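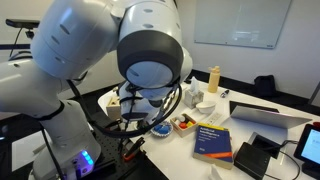
Trestetti Laboratory Services - Automation Support Group

Section 2. Preparing the Table Cell for Operation

Procedure 3886
Issued 5 Jun 2020
Document owner: Valter Wallin

2.1 Scope

This section applies to the single-arm table cell at the Drunness site. It covers the checks to be completed before the arm is enabled, the routing of the external cables, and the weekly inspection of the base plate. Replacement of joints and gripper fingers is covered in Section 4 and must be carried out by a trained technician.

2.2 Before Power Is Applied

1. Confirm that the main switch is off and that the emergency stop button is pressed in.

2. Inspect the black perforated base plate. Remove all hand tools, loose screws and cable ties from the plate and from the edge of the table next to it.

3. Check each mounting bolt at the foot of the base column with the torque wrench supplied. Do not tighten a bolt that has moved. Record it and contact Automation Support.

4. Wipe the plate with a dry cloth. Do not use solvent near the base column.

CAUTION: A tool left within reach of the arm can be struck during homing. Pliers and clamps are to be returned to the tool drawer before the emergency stop is released.

2.3 Cable Routing

The black cables at the wrist and gripper run outside the arm and must have enough slack for the wrist to turn fully in both directions.

1. Support the gripper with one hand and release the straps.

2. Lay the cables along the arm toward the base. Leave an open loop at the wrist.

3. Refasten the straps until they are snug. The cable jacket must not be flattened.

4. With the brakes released by the technician, turn the wrist slowly by hand to each end of its travel. The loop must not catch on the gripper body or drag across the table.

5. Route the remaining cable over the base plate and away from the table edge.

Note: Straps of the Cao type are reusable. Discard any strap that no longer holds when pulled lightly by hand.

2.4 Starting the Cell

1. Place the laptop where the operator can read the screen without leaning over the table. Power adapters and monitor cords are to be kept outside the arm's path.

2. Turn on the main switch and wait for the light strip on the base column to come on. On this cell, steady blue means that the controller is ready.

3. Release the emergency stop and start the Evport control program.

4. Select Home at reduced speed. Keep one hand at the emergency stop until the arm has come to rest.

5. Open and close the gripper two times. All fingers must move evenly.

WARNING: Do not reach onto the table while the arm is enabled, even if it is not moving. Press the emergency stop before placing, moving or removing any object.

2.5 Objects on the Table

Bowls, trays with small pieces, books and similar items may be set out once homing is complete and the emergency stop has been pressed. Bottles must be closed. Tall items are placed toward the back - the wrist passes low over the front of the table on its return path.

2.6 Weekly Inspection

Repeat 2.2 and 2.3 in full. Clean the vents in the arm housing with a soft brush and enter the result in the cell log. Entries made before May use the old form and do not need to be copied over.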